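Hilo sobre Trotano, el servicio de desmontaje automatizado de ordenadores que vende Ollura. Me lo han ofrecido para el taller y llevo unos días con la propuesta, las demos y una calculadora. Va largo.

1/ Contexto: reacondicionamos sobremesas de empresa. Llegan por lotes, los abrimos, sacamos procesador y memoria, probamos y clasificamos. Trabajo aburrido y delicado a la vez. Si alguien me lo quita de encima sin romper zócalos, firmo mañana.

2/ Trotano es un brazo con pinza de dos dedos, cámara junto a la pinza y un software que se llama Phromma. No lo compras, lo alquilas. 1.517 euros al mes, más 413 por cada modelo de placa nuevo que quieras "enseñarle". Esa segunda cifra está en el anexo, no en la portada.

3/ Y ahí empiezo a torcer el gesto. En un lote normal me entran placas de todo tipo. Si cada una pasa por caja, el precio de la portada es decorativo.

4/ La comercial, Nadja Holzer, me contestó rápido y con educación, eso que conste. Según ella, una "familia" de placas cuenta como un solo modelo. Pregunté qué es una familia. Sigo esperando la definición por escrito.

5/ Sobre la pinza tengo menos quejas de las que pensaba. Es estrecha por delante, pero el cuerpo que lleva detrás abulta lo suyo, y dentro de una caja de sobremesa el sitio es el que es: chapa por arriba, cables cruzados, la gráfica puesta. Juzgad vosotros. 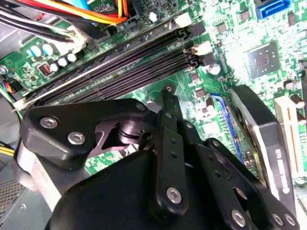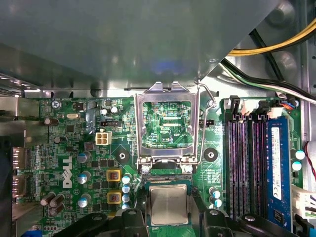 La pinza de Trotano trabajando dentro de la caja, con la placa montada. En la segunda, el procesador entre los dedos y el zócalo abierto.

6/ Lo que me interesa de la segunda es el marco del zócalo levantado. ¿Quién lo levanta? En la propuesta pone "extracción de CPU", sin más. Si la palanca la tiene que soltar una persona, no es extracción de CPU, es coger una CPU. Son dos precios distintos.

7/ Lo he preguntado tal cual. Respuesta: "depende de la configuración del flujo". Llevo suficientes años en esto para saber traducirlo.

8/ Tampoco encuentro en ningún papel qué pasa con el disipador, los tornillos, la pasta térmica seca que deja el procesador pegado abajo. En mi taller es ahí donde se va el tiempo. Lo de coger el chip con cuidado lo aprende cualquiera en una tarde.

9/ Los cables. Una placa real tiene mazos pasando por encima de la memoria y colgando por los lados, cada caja a su manera. Pedí ver cómo aparta uno. Me dijeron que se recomienda "preparar la unidad" antes. Preparar la unidad es mi trabajo, gracias.

10/ Números. El folleto habla de 75 equipos por turno. Bien. No dice cuántas horas tiene el turno, ni si son todos del mismo modelo, ni cuántas veces interviene el operario. Sin esos tres datos el 75 me sirve para poco.

11/ Garantía: cubren el brazo. La placa y el procesador que se dañen, no, salvo "fallo atribuible al sistema". ¿Quién lo atribuye? Ellos. Un zócalo con pines doblados me deja la placa para piezas, y no pienso discutir eso por correo caso a caso.

12/ Para comparar pedí oferta a Ideck, que hace algo parecido con otro planteamiento: mesa con útiles, cámara fija y una persona al lado todo el rato. Menos vistoso y más caro de entrada. Pero en la primera página pone qué hace la máquina y qué hace la persona.

13/ Que no se me entienda mal, el agarre que se ve me parece bueno. Sujetar un procesador con dos dedos tan cerca de los pines tiene mérito y hace unos años no lo habría creído. Pero un agarre es una foto y yo facturo lotes enteros.

14/ Lo que le he pedido a Ollura antes de seguir hablando:
- un lote mío, sin preparar, elegido por mí
- vídeo continuo, sin cortes, con las intervenciones humanas a la vista
- la definición de "familia" firmada
- 3 meses de prueba con salida sin penalización

15/ De momento han dicho que sí al lote y "lo estudiamos" a lo demás. En cuanto haya fecha lo cuento por aquí.

16/ Si alguien tiene Trotano funcionando en un taller de verdad, con cajas mezcladas, que me escriba. Me interesan sobre todo las facturas a partir del segundo mes y cuántas placas nuevas os han cobrado.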